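# Der Langsamste im Fuhrpark

Der Atmont fährt auf ebener Strecke kaum schneller als ein Traktor, er hat einen Wendekreis, der für die meisten Hafenstraßen zu groß ist, und beim Bremsen bergab zieht er nach links. Im Online-Modus von »Stemalside« ist er trotzdem ständig zu sehen. Wer abends in die Bucht von Eynon hinunterfährt, steht früher oder später hinter einem.

»Stemalside« ist ein Speditionsspiel mit offener Welt, entwickelt vom Studio Skisov. Man übernimmt Aufträge, lädt Ware, fährt sie über eine verregnete Küste und bekommt Geld dafür. 27 Fahrzeuge stehen zur Wahl, vom Kastenwagen bis zum Sattelzug. Der Atmont ist das erste, das man bekommt, und kostet nichts. Nach dem Plan des Studios sollte er nach zwei Stunden Spielzeit in der Garage verschwinden.

»Wir haben ihn absichtlich schlecht gemacht«, sagt Octavian Bratu, der bei Skisov das Fahrverhalten verantwortet. »Der zweite Wagen sollte sich wie eine Belohnung anfühlen. Dafür muss der erste nerven.« Den Linkszug beim Bremsen hat er selbst eingetragen, mit einem Wert, den er eigentlich vor der Veröffentlichung halbieren wollte. Dazu kam es nicht mehr.

## Eine Kolonne am Pass

Im November begann eine Gruppe von Spielern, den Atmont in Kolonne über den Nordpass zu fahren. Organisiert hat das Delyth Ellis, die im Spiel eine kleine Spedition führt. Die Regeln passten in eine Chatnachricht: gleicher Wagen, volle Ladung, kein Überholen. Wer liegen bleibt, wird abgeschleppt, und die Kolonne wartet.

Bei der ersten Fahrt waren 29 Wagen unterwegs. Am Steilstück vor dem Tunnel rutschte der dritte rückwärts in den vierten, und danach dauerte es bis weit nach Mitternacht, bis alle oben waren. Ellis hat die Fahrt aufgezeichnet. Über lange Strecken sieht man nur Rücklichter und Scheibenwischer, dazu hört man, wie sich Leute über ihre Arbeit unterhalten.

Dilwyn Prosser war auf dem letzten Platz dabei. Er spielt sonst Rennsimulationen und hatte den Atmont vorher genau einmal bewegt. »Man muss vor der Kurve schon im zweiten Gang sein«, sagt er. »Wenn man erst in der Kurve schaltet, steht man. Das habe ich bei keinem anderen Wagen im Spiel lernen müssen.«

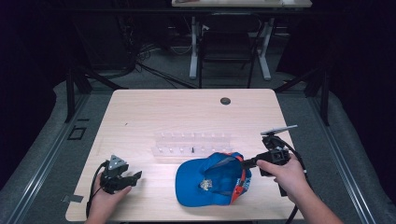
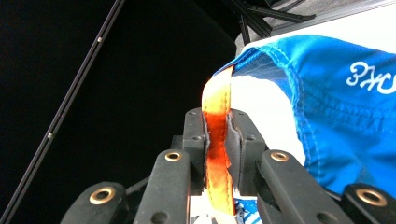
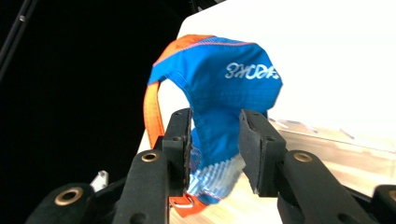

Das Studio bemerkte die Kolonnen zuerst an den Servern. Die Fahrzeuge in »Stemalside« werden in Abschnitten der Karte verwaltet, und der Nordpass war für so viele Lastwagen auf so engem Raum nicht ausgelegt. Erzsébet Antal, zuständig für den Online-Betrieb, ließ den Abschnitt teilen. Seither liegt die Grenze zwischen den beiden Hälften mitten im Tunnel, und wer dort hindurchfährt, hört für einen Moment keinen Motor.

Heikler war die Frage, was mit dem Wagen selbst geschehen sollte. Im Frühjahr stand eine Überarbeitung aller Fahrzeuge an. Bratu legte zwei Fassungen des Atmont vor, eine mit korrigierter Bremse und eine unveränderte. Die korrigierte lief eine Zeit lang auf dem Testserver. In den Rückmeldungen stand mehrfach, der Wagen sei jetzt nur noch langsam.

Er blieb, wie er war. Geändert wurde allein die Hupe, die vorher mit einem anderen Modell verwechselt werden konnte.

## Aufkleber für die Tür

Zu kaufen gibt es für den Atmont nach wie vor nichts. Andere Fahrzeuge haben Lackierungen, Felgen und Lichtbügel, beim Startwagen hatte man sich die Arbeit gespart. Senga Nisbet, Grafikerin bei Skisov, hat inzwischen einen Türaufkleber gezeichnet, den man nach 1000 gefahrenen Kilometern bekommt. Er zeigt den Umriss des Passes und ist auf der verschmutzten Tür schlecht zu erkennen. Waschen kann man den Wagen an der Tankstelle in Eynon, allerdings ist die Einfahrt eng.

Ellis fährt weiter jeden Monat eine Kolonne. Die Route wechselt, der Nordpass ist meistens dabei. Angemeldet wird sich im Chat ihrer Spedition, Treffpunkt ist der Parkplatz am Fähranleger, Abfahrt um acht Uhr abends. Wer noch nie gefahren ist, kommt in die Mitte.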